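Pattern on the Wall: How Shoppers and Residents Remember Patterned Wallpaper
Final project report, Interiors and Everyday Life seminar
Chaimae Morsy
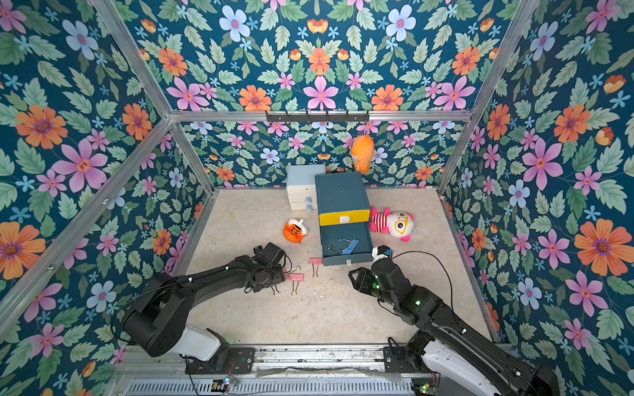
Figure 1. Large floral repeat on a deep teal-blue ground, with pink, orange and pale blue blossoms.

Introduction

When I was small, my grandmother's back bedroom had a wallpaper with brown ferns on it, and I can still draw the place beside the bed where one fern met the next and the two halves of the leaf failed to line up. I have forgotten the color of the carpet and the curtains and very nearly the view out of the window, but I have kept that fern. When our seminar was asked to pick something ordinary from the home and spend a term on it, I thought of it right away, and this report is where the fern led me.

My question started out very large (why do people love or hate patterned walls?) and my advisor, Anika Ostrowski, kindly but firmly talked me down to something I could finish. What I ended up asking is this: when people talk about patterned wallpaper they have lived with, what do they remember about it, and does that memory affect whether they would put it up again?

I should say at the start that I am not a designer. I came into the seminar from history, and I have tried to use plain words for patterns wherever there was one. Where I do use a trade word, such as "repeat" or "ground," I explain it the first time.

Some background

Wallpaper for ordinary homes became much cheaper once it could be printed by machine on long rolls in the nineteenth century. Before that, a good paper was printed by hand from carved wooden blocks, one color at a time, and that labor made it expensive. Machine printing put pattern within reach of people who rented two rooms and wanted one of them to look nice for visitors.

The "ground" is the background color, and the "repeat" is the distance before the design starts over. A small repeat, like a sprig or a dot, hides its seams well and wastes very little paper. A large repeat looks generous and rich on a wall, but each strip has to be matched to its neighbor, and the piece you trim off may be too short to use anywhere except over a door. Several people I spoke with brought this up before I did, usually with some feeling.

Florals have come and gone many times. Light grounds with scattered flowers are the kind most people call "old-fashioned," and dark grounds with big, crowded flowers seem to be what a lot of people now mean when they say they like "a bold paper." Figure 1 is of the second kind, with flowers in several sizes and sage-green serrated leaves. 

How I did the project

I worked in two parts. The first part was a set of interviews with 29 adults from Bellamy and Prulgate, the two neighborhoods closest to campus. Bellamy is mostly older row houses and Prulgate is mostly apartments built later, so I hoped to hear from people who had inherited wallpaper as well as people who had chosen it. I found most of them through a notice at the Bellamy branch library and the rest through friends of friends, and I did all of the interviews in February, a good month for finding people at home.

Each interview had the same 4 opening questions, and after that I let people wander. I asked them to describe a patterned wall they had lived with, to tell me which room it was in, to say who picked it, and to tell me whether they would live with it again. Most conversations ran well past the time I had promised, and I was given a great deal of coffee.

The second part was done on paper. Endeo, a decorating shop in Bellamy, very generously let me go through its retired sample books, which live in the basement and which the owner had been meaning to throw out. There were 744 samples that still had their labels, and I sorted them by ground (light, medium or dark) and by type of design. I used a notebook for the first afternoon and then gave up and moved to a spreadsheet, and I would advise the next student to begin there.

What people remembered

The first thing I noticed was how well people remembered mistakes. A seam that did not meet behind a bedroom door, a strip hung upside down in a hallway, a bubble near a light switch that a whole family pressed with their thumbs every time they went by -- these came up again and again, and people told me about them with real affection. One woman in Prulgate could not tell me what flowers were on her childhood kitchen paper but described the torn corner by the stove so exactly that I felt I had seen it.

The second thing was that people found things in patterns that were never meant to be there. Children seem to be especially good at this. I heard about a peony that was a lion's face, a row of leaves that was a line of fish, and a gray medallion that scared two brothers so badly they traded beds every other night so that it would be fair. Large flowers with strong centers came up most in these stories. I think the center of a flower reads very easily as an eye, though I have only the interviews to go on and would not push the idea too far.

The third thing was color. People were quick and confident about the ground and much slower about the motifs. "It was dark green with something on it" is a fair summary of many answers. I had expected the reverse, and I rewrote a good part of my plan when I saw it.

Would they do it again?

Here the answers split by who had chosen the paper. People who had picked a pattern themselves were mostly fond of it, even when they had since taken it down. People who had inherited one from a previous owner or landlord were much harder on it, and they used words like "busy" and "gloomy" for designs that sounded, from their own descriptions, a lot like the ones other people had chosen on purpose and loved.

Removing wallpaper also has a long shadow. Those who had once scraped a room by hand were the least willing to consider paper again, whatever they thought of the design. A retired teacher told me that she adored her neighbor's new dining room, went home inspired, remembered the steamer, and bought paint.

Where people did want a pattern, they tended to want it in a small or enclosed place: a powder room, the inside of a closet, a stair landing. Several said a large floral feels better when it goes all the way around than when it sits on a single wall, and a few felt just as strongly the other way. I was not able to settle this, and I rather enjoyed that I couldn't.

The sample books

The Endeo books were organized by maker, and the largest group came from a line called Suliron, which the shop carried for many years. Light grounds filled most of the older books. Dark grounds turned up more often in the newer ones, and they nearly always carried larger flowers. Stripes and small geometrics held steady all the way through.

I have to be careful here, as these books show what one shop was offered and kept, and that can be quite different from what people in Bellamy took home. The shop's sales records did not survive a burst pipe. I would love to have had them.

Limits of the project

My group was small and it was made up of people willing to answer a notice about wallpaper, so it surely leans toward people with opinions. I also relied on memory for rooms that in most cases no longer exist. When I was able to compare a story with a family photograph, which happened only 2 times, the ground color matched and the flowers did not.

If I were to carry on, I would ask people for photographs from the beginning, and I would talk with paperhangers, who must have seen more odd seams than anyone living.

Thanks

My thanks to Anika Ostrowski for her patience with my first outline, to the staff at Endeo for the loan of a basement table and a space heater, and to everybody who let me come in and look at their walls. My grandmother read a draft and tells me the ferns were green.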